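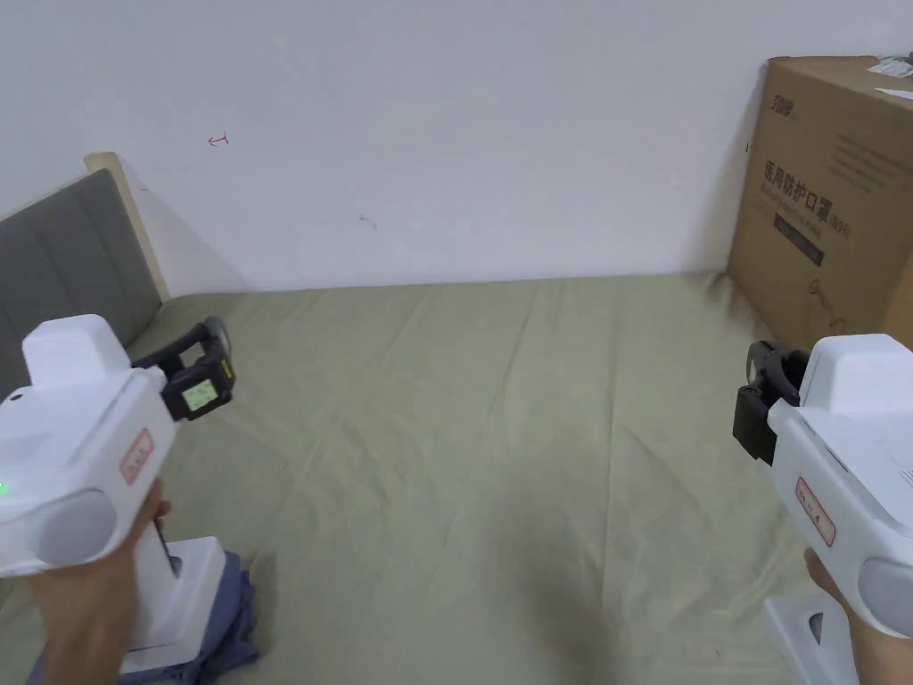

*Two hand-held grippers in front of the bed.*

Dec 29, 2023

Dace Vaher wrote:

> Do learners have to post on their own blog, or is the course forum enough? And is 500 words a minimum or a limit?

The forum is enough. Last term 200 people signed up for the Kasteck course and most of the blogs stopped after the second week. The answers on length and dates are below.

- Length: 500 words is the limit. Anything over that still gets read, but peer reviewers may stop there.
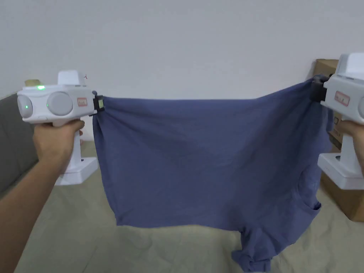
- Reviews: each learner reviews two posts and has 7 days to do it – late reviews count for half. Lorex sends the reminder, so please don't send your own.
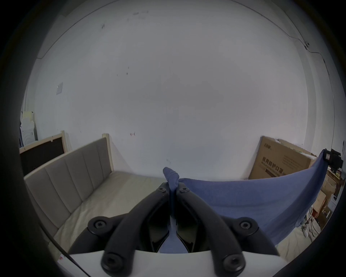 - Readings: the Doson reader is now split into weekly files. Week three is still missing the Ķēniņš chapter. I asked for the scan in December and have no reply yet.
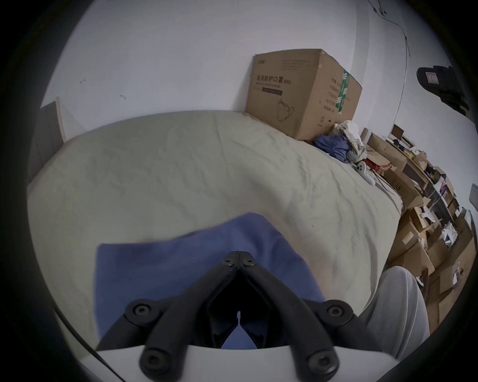
- Tags: use the course tag plus the week number, no spaces. Posts without the tag don't reach the digest.

Dace, can you check that the signup form still closes at 2,000 names? I changed the page it sits on and didn't test it afterward.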